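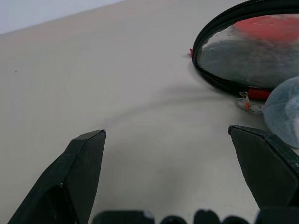 According to Nia Bevan, the first thing a school should ask about any gripper is what it does with objects that were never meant to be gripped, and a review that tests only foam cubes leaves that question unanswered. Her comment was sent in response to our notice on the parallel-jaw kits, and the Equipment Review Group has taken it as the starting point for the present report.

Dullau 1018 Two-Finger Gripper Kit
Reviewed for the Anholm Schools Robotics Program
Issued 17 February 2022

Summary

The Dullau 1018 is a two-finger parallel gripper sold as an add-on for small classroom arms. The kit includes the gripper body, one pair of dark fingers with chamfered tips, a wrist camera with its bracket, a cable set, and a printed setup guide. The Group recommends the kit for high school classes and for clubs that already own a compatible arm. It is recommended with reservations for middle school use. The reservations concern the setup guide and the cable routing, both of which are discussed below.

Conditions of the review

The kit was used over one term by the after-school robotics club at Morris High School. The club has 10 members and meets twice a week. Students worked on a tabletop sorting project, in which the arm must pick up mixed household and classroom items from a plain white table and place each one in the correct bin. The students mounted the gripper themselves, wrote the pick-up routines, and kept the logbook on which much of this report relies. Group members attended 3 of the sessions and otherwise did not take part.

The project was already part of the club's plan for the year. No tasks were added to suit the kit, and the manufacturer had no say in the choice of objects.

Assembly

Mounting the gripper to the arm took one club session. The screws are of a single size and the necessary driver is supplied. Students had no difficulty with the mechanical portion. The wiring took a second session and part of a third. The setup guide shows the cable entering the wrist from the left, while the opening on the unit we received is on the right. A corrected drawing is available from Dullau on request, but the guide does not say so, and the club learned of it only after writing to customer support. The reply was prompt and courteous.

Once connected, the cable must be tied at two points along the forearm. If the second tie is omitted, the cable catches when the wrist turns past its midpoint. Instructors should check this before the arm is powered.

Gripping performance

On rigid items with flat or gently curved sides, the gripper performed very well. Blocks, marker pens, and tape rolls were picked up reliably once the students had set the closing force. The fingers stay parallel through their full travel, and the logbook records no case in which they had to be realigned.

Soft items were the more useful test. The club's set included plush toys, among them a light blue one with a fuzzy surface that soon became the standard object for trying out new code. Plush is forgiving: the fingers press in, the fabric gives, and a poorly centered approach will often still succeed. Several students drew the conclusion that their routine was finished when it had been tried only on plush. The club advisor now asks for a result on at least one hard object and one flat object before any routine is marked complete, and the Group considers this a sound practice for other clubs to adopt.

Flat, flexible items gave the most trouble. Clear zippered pouches were the hardest objects in the set. A pouch lies low on the table, its faces are smooth, and its contents shift when it is squeezed. The beveled tips help to some degree, in that they can be brought down close to the table on either side of the rim. Students obtained their best results by aiming for the zipper edge, where the material is stiffer, and by closing slowly. Attempts to take a pouch across its middle generally failed. Pulls and tabs attached to a zipper can be gripped, but the pouch then swings during transfer, and the club decided to treat such a lift as a miss.

Camera

The wrist camera looks down along the fingers, so that both tips remain in view during an approach. For teaching purposes this is the best feature of the kit. Students can see for themselves whether the jaws are centered, and a discussion that would otherwise concern numbers on a screen becomes easy for a beginner to follow.

Two limits should be noted. Clear plastic reflects room lighting, and the streaks that result can hide whatever is inside or blur the outline of the object. The club's color-matching routine was affected by this on several occasions, and the matter was improved by switching off the row of lights closest to the table. The fingers themselves are very dark, and in a dim room they are difficult to tell from their own shadow. Even, soft light on a pale surface gave the most dependable view.

Wear

The faces of the fingers pick up light scratches and scuffs in ordinary use. These are a matter of appearance only. The Group found no looseness in the joints at the end of the term, and the closing force measured at the final session matched the setting. Replacement fingers are sold in pairs.

Comparison with the Nernomel kit

Morris High School previously used the Nernomel Classroom Gripper, and students familiar with both were invited to give their views. The Nernomel is lighter, and its guide is far better written, with a full page on each stage of wiring. Its rounded rubber fingers hold smooth cylinders more securely. It has no camera, however, and its fingers are too thick at the tip to reach a flat object lying on a table. For a first course in which students learn only to open, close, lift, and release, the Nernomel remains suitable and costs less. For any project involving vision or mixed objects, the Dullau is the stronger choice.

Safety

The closing force can be limited in software, and the limit is retained when power is removed. The Group asked for this feature in an earlier report on classroom arms and is pleased to find it included. The release button is on the rear of the gripper body, where a student standing in front of the arm cannot easily reach it. Clubs should keep the arm's own stop switch within reach of the operator at all times, as already required under program rules.

Recommendations

Schools purchasing the kit should request the corrected wiring drawing at the time of order. Two full sessions should be set aside for assembly, and a third held in reserve. The object set should include soft, rigid, and flat items from the beginning of the project.

Middle school programs are advised to have an adult complete the wiring beforehand.

Rating: 3 out of 4 for high school use, 2 out of 4 for middle school use.

The kit remains at Morris High School until the end of April, and instructors from other Anholm schools may arrange to try it during club hours. Requests should be made through the program office. Loans to individual students are not available.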